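How a robot arm learns to pick up a shirt
By Mireille Issa
For readers aged 9 and up

In the Rernunbridge shared workshop there is a long bench with a robot arm bolted to one end. The arm is called Benavides. It was built by people who come in after school and after work, and it took them most of a winter. Benavides has one job at the moment, which is learning to handle clothes.

You might think that a robot would find this easy. You can probably pick up a T-shirt while looking at something else. For a machine it is one of the harder things you can ask.

Why clothes are hard

Think about a mug. It has the same shape on Monday as it has on any other day. If you tell a robot the shape of the mug and where the handle is, it can work out where to put its fingers. A mug that falls over is still a mug shape.

A shirt has no fixed shape. It can be flat, folded, rolled up or inside out. If you drop the same shirt twice it will land in two different ways. Engineers call things like this "soft objects". String, bread dough and blankets are soft objects too.

There is another problem. When a shirt is in a heap, most of it is hidden. The robot can see the outside of the heap but it can't see where the sleeves go.

The parts of the arm

A robot arm has joints, like your shoulder, elbow and wrist. Each joint has a motor inside it. A motor turns when electricity goes through it, and a small computer tells it how far to turn and how fast.

At the end of the arm is the gripper. This is the hand. Your hand has four fingers and a thumb, but Benavides has only two fingers. They move towards each other to pinch and away from each other to let go.

The first pair of fingers was made from hard plastic and had flat, shiny tips. They were fine for blocks of wood. Cloth slid straight out of them. The builders tried a second pair, called the Kollitska fingers after the street the workshop is on, and those gave a better grip.

There is also a small camera near the gripper. It moves when the wrist moves, so it always looks at the place where the fingers are working. If you held a torch in your fist and pointed it along your fingers, the patch of light would show you the sort of area it can see.

How does it learn?

Nobody types in a long list saying "move left, move down, pinch". There would be no end to the list, because the clothes are never in the same place.

A person shows the arm what to do. At Rernunbridge they use a second, smaller arm with a handle. When you move the small arm, the big one copies you. The computer saves two things while this happens: what the camera saw and how the joints moved. One go, from start to finish, is called a demonstration.

The builders set a target of 60 demonstrations for the first task. The clothes are put down in a new muddle before each one. If they were always put down neatly, the robot would only learn about neat clothes. 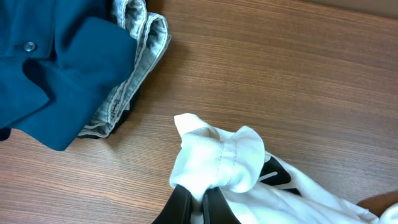

After that, a computer program looks through all the demonstrations and searches for patterns. It might find that a raised lump of cloth is a good place to pinch. It might find that a flat part is a bad place, as the fingers can skid over it. Nobody has to explain this to the program. It is worked out from the recordings, a little at a time, and it can take all night.

Colours and patterns matter as well. A robot that has only been shown plain clothes may be puzzled by a print on the front of a T-shirt, and treat the edge of the print as the edge of the cloth. So the clothes box has a mixture in it.

What goes wrong

Quite a lot. The arm may pick up two things at once when one is lying on top of the other. It may pinch too lightly and come up with nothing. Once it took hold of the cloth that was covering the bench and tried to lift that.

Every mistake is written in the workshop notebook, which has ZUSANGATE on the cover, the name of the project. In August the builders will read through it and choose which demonstrations to record again.

Try it yourself

You will need a T-shirt and a table. Drop the T-shirt on the table so it lands in a heap. Now use only your thumb and one finger of one hand, and keep the other hand behind your back. Close one eye.

Try to lay the T-shirt out flat. Watch where you choose to pinch first. Then drop it again and see if you choose the same place.

Words to know

Gripper: the part of a robot arm that holds things.
Joint: a place where the arm can bend or turn.
Demonstration: one recorded go at a task, done by a person for the robot to learn from.
Soft object: something that changes shape when you handle it.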